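From: Bence Sipos
To: grippers-and-arms list
Date: 02/06/2024
Subject: Re: Wrist camera blur with printed fingers, which settings do you use?

Hello Trudy, hello all,

Thank you for the detailed message. I answer your points in the order you wrote them, with your text quoted where it is needed.

Trudy Nepia wrote:
> We have now tried the Famunar fingers and the Muvis fingers on the same arm
> with the same wrist camera. The Muvis pair holds better on small boxes, but
> it covers more of the picture at the bottom and my colleagues do not like
> that. Also our recordings are very blurry each time the arm turns near a
> wall. Is this the camera, the controller, or are we just driving too fast?
> And has anybody compared the Costigan controller with the older Radwood one
> for this kind of work? I do not want to buy twice.

First, the fingers. We have the yellow plastic ones with the pockets on the outside and a black rubber pad on each flank. I also did not like in the beginning how much of the view they take. After some weeks I changed my opinion. When the fingers are closed, the seam between them is in the center of the view, and this gives me a very quick check that the camera has not turned in its mount. With the Famunar fingers we had no such line, and we once lost a whole afternoon of recordings because the camera was turned by a few degrees and we did not see it until the evening.

If your colleagues still want more free view, tilt the camera up a little before you change the fingers. But do not tilt it so much that the tips disappear. For grasping you need to see the tips more than you need to see the room.

Now the blur. I think it is mostly the exposure time, and only after that the speed. In our lab the camera was on automatic exposure, as it came from the box. Near a wall this is a bad combination. The wall is close, so even a small turn of the wrist moves the pattern a long way across the picture, and if the light is weak the camera makes the exposure longer and everything becomes stripes.
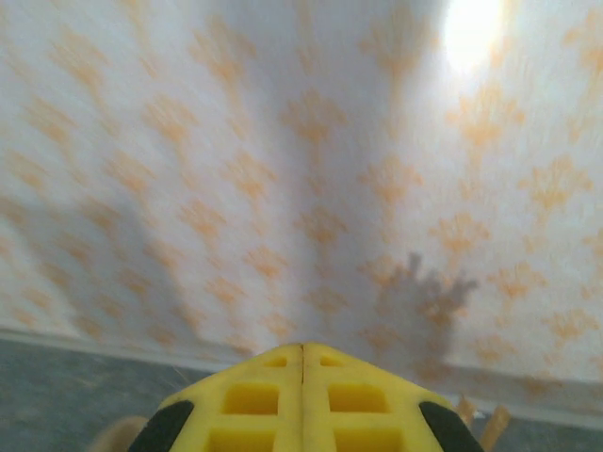

I changed the exposure to manual and went down step by step until a slow turn gave me a sharp wallpaper. The picture became darker, so I raised the gain. The noise is visible, but for our purpose noise is a much smaller problem than blur. I also put the lamp in another position. With a patterned paper on the wall you get strong reflections if the lamp is in the wrong place, and the automatic exposure reacts to the bright spot as well. The shadow of the arm is harder to avoid. Two weaker lamps are better than one strong lamp, if you have them.

Regarding the speed, please look also at your wrist joint and not only at the speed of the tool point. We limited the tool point and were happy with the number, but the wrist was still turning fast, and the camera sits on the wrist. When I made a separate limit for this joint, the number of clips we had to throw away went down. Before the change we recorded 392 clips and kept 234. I do not have the same count for the new setting yet, so please do not take it as a proper comparison.

About the controllers. We have used both, the Radwood since last October and the Costigan only for a short time. The Radwood is slow to start and its menu is difficult, but the motion is smooth and it accepts a limit for each joint. The Costigan is much easier to set up. What I do not like is that it makes a small jump at the end of a move when the gripper closes at the same time. You will not see it by eye, but you will see it in the recording. Maybe there is a newer firmware which repairs this. I have written to their support and I am waiting for the answer.

If you already have the Radwood, I would keep it for now and spend the money on lamps and a second set of pads. The pads do wear. We change ours after 200 hours of work, which is perhaps too careful, but a pad which slips costs more time than a new pad.

One question back to you. How do you fix the camera cable along the wrist? Ours is held with two clips and it pulls on the connector when the last joint goes past its middle position. I tried a longer loop and then it came into the view. If you have a drawing of your cable holder, I would be thankful for it, also if it is only a sketch by hand.

I can send my exposure values to anybody who asks, but they are for our room and our lamps, so you will have to adjust them.

With best regards,
Bence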